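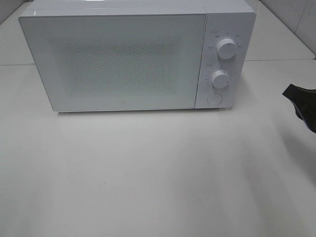
Budget notes for a second arm cell

I have been putting off this write-up until the numbers stopped moving. They have mostly stopped. The purchase is a second tabletop cell to match the one we already run on kitchen tasks, and the total has to fit in the June order or wait for the next budget.

We asked for quotes from Trullinow and Malabanan. Both sell an arm, a two-finger gripper and a controller as one line item, and both leave out most of what you need to do any work with it. Trullinow's quote was one page. Malabanan's ran longer and was easier to check, which counted for something when I had to defend it.

What was missing from both quotes

Spare fingers. We keep 2 sets on the shelf and I want the same for the new cell. They are cheap on their own and expensive when ordered in a hurry.

Cables. The supplied wrist camera cable is fine for a fixed pose and too short once the arm has to reach to the side of an appliance. I priced longer ones from Genero and added strain relief clips.

Table. The vendor tables are sized for pick-and-place demos. If you want a countertop appliance and enough clear surface for the arm to come at it from the side, you need more depth than they assume. We are buying white tops again so the lighting setup carries over. A white microwave on a white table is hard on depth estimation, and that is a cost too, but it is paid in engineering hours and doesn't show up in the order.

Freight. Malabanan ships from Sturkbridge on a pallet. The freight charge was 600 dollars and appeared only on the revised quote.

Props are a real line

The first time I did one of these budgets I put appliances under "miscellaneous." That was a mistake. For this cell I have a separate line for them, with a duplicate of anything that has a door or a knob. Door latches and knobs are the parts I expect to wear.

For the microwave I went with the plainest type I could find: two dials, a round release button, no handle on the door. Dials are a better test for us than a touch panel. The gripper has to close on something round, turn it and let go without dragging it back. The missing handle also matters for planning, as the door has to be opened with the button and then pushed the rest of the way from its edge. If your task list says "open microwave," check which kind you are buying before anyone writes code against it.

Finger width comes into this as well. The gap between a dial and the next dial sets the widest finger you can use, and the vendors list finger dimensions in a footnote if they list them at all. I measured ours with calipers and sent the drawing to both. Malabanan confirmed a fit within a day. Trullinow sent me a brochure.
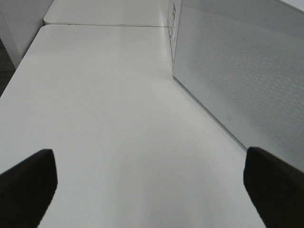 Wrist camera placement was the other thing I went back and forth on. A camera mounted close to the gripper gives you the fingertips and whatever is next to them, at the price of losing the wider layout as you get near a large object. I budgeted for one wrist camera and one fixed camera per cell. A second fixed view would be nice and is on the list for later. Cameras are easy to add to an existing cell, so they were the first thing I cut.

Time

I put down 40 hours for assembly and calibration. The first cell went over its estimate, mostly on table leveling and on redoing the camera mounts. I have kept a 20 percent contingency on the hardware total and none on the hours, as those come out of a different budget and I was told to stop asking.

Open items before the order goes in: a written lead time from Malabanan, a corrected part number for the Genero cables, and a decision on whether the spare controller fuse kit goes under spares or consumables. I have it under spares for now.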